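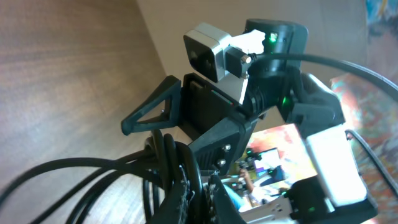 Wood and plain beige wall in the back room at Tagle Hall, Collton.

Collton's back room reopens with its old wood showing again

COLLTON, 6 December 2019 – The back room at Tagle Hall is open again, and if you haven't seen it since the summer you may have to look twice. The green paint is gone from the walls. The brown vinyl that was glued over the worktops for as long as most of us can remember is gone too, and what was hiding under it is lovely: wide, warm boards that have been sanded, oiled and left to look like themselves.

The room closed in September after a leak over the sink, which meant the knitting group, the clock repair people and the Saturday model railroad club all had to find somewhere else to meet. The plan at first was a quick patch and a new strip of vinyl. Then Ramil Soriano, the carpenter hired to cut out the damaged section, pulled up a corner and stopped work to make a phone call.

"I told them they had to come down and see it before I did anything else," Soriano said. "Somebody had gone to real trouble over those tops, and then somebody else covered them with glue. I really didn't want to be the guy who covered them up a second time."

Getting the glue off took most of the seven weeks that followed. Soriano tried a heat gun and then a solvent, and ended up doing the worst stretch, along the window side, with a hand scraper. A few dark rings from old paint cans wouldn't sand out and he has left them in. There's also a row of pencil marks near the door, apparently somebody's sums, which were sealed under the oil with everything else. (They don't add up, according to the clock repair people, who have checked.)

The walls were a longer argument. Six shades went up on a test board in the hallway and anybody passing through could put a mark beside one. A pale gray was ahead for a while, but the winner was the plainest beige of the lot, picked mainly by the people who do close work at the benches and wanted nothing behind them that would throw a color onto what they were holding. It's a quiet choice and it looks terrific next to the wood, especially in the afternoon.

The whole job came to $3,204, including the plumber. Hultosel, the lumberyard out on Sotby Road, gave the boards for the one section that couldn't be saved, and the hall raised around $500 of the total at the fall bake sale. The rest came out of the repair fund. New shelving will have to wait until spring, so for now the yarn boxes are staying in the hallway closet, and the railroad club's longer track pieces are leaning behind the stage.

Kristine Tan, who handles bookings for the hall, said the calendar started filling up before the last coat of oil was dry. A bookbinding class wants the room on weekday mornings, and two new groups have asked to come and take a look at it.

"People walk in and put their hand flat on the bench, every single one of them," Tan said. "I did the same thing. It used to be the room you took if the front one was booked, and now I've got people asking for it by name!"

There are a few new house rules to go with the new finish. Hot glue guns and soldering irons need a mat underneath, and there's a stack of them by the sink. Spills should be wiped up right away with a dry cloth, no spray cleaner please. Anyone working with paint is asked to put down the canvas sheet from the bottom drawer, and to shake it outside afterward and fold it back up. Soriano will come by with a fresh coat of oil once a year, which he says is an evening's work if the benches are cleared for him.

The knitting group moved back in first and has already claimed the spot closest to the radiator. The model railroad club returns this weekend and plans to run its winter layout along the full length of the window bench, with the door open to anyone who'd like to watch. Kids are welcome, and there will be coffee and what's left of the bake sale fudge.

The back room can be booked by the hour at the Tagle Hall office, or by leaving a note in the box beside the front door. Rates are the same as last year's. The parking lot entrance is still the easier way in until the front step is fixed.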